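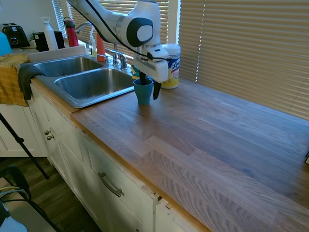
Plaserov House – Kitchen Users' Meeting
Held 04/02/2020 in the ground floor kitchen

Minutes of the October meeting were agreed with one correction: the oiling of the worktop was charged at 90, not 100.

1. Worktop
The wood by the sink needs another coat. Galteo have quoted 40 for oil and cloths. Agreed. Work to be done on a Saturday, with the counter cleared the night before. Hot pans are still being put straight on the wood – a notice will go up.

2. Sink
Both bowls to be left empty at the end of the day. Cups go back in the cupboard once washed. Washing-up liquid and hand soap stay on the back ledge.

3. Wipes
Disinfecting wipes to be kept on the counter near the sink. Tubs are to be reordered from Schmieder when the last one is opened. Wipes must not go down the drain.

4. Bottles
Drinks bottles left beside the sink should be named. Unnamed ones will be moved to the shelf on Fridays.

5. Any other business
Crumb tray in the toaster to be emptied weekly. Tap washers – Grullitz to be asked for a price, limit 20.

Next meeting to be arranged by email.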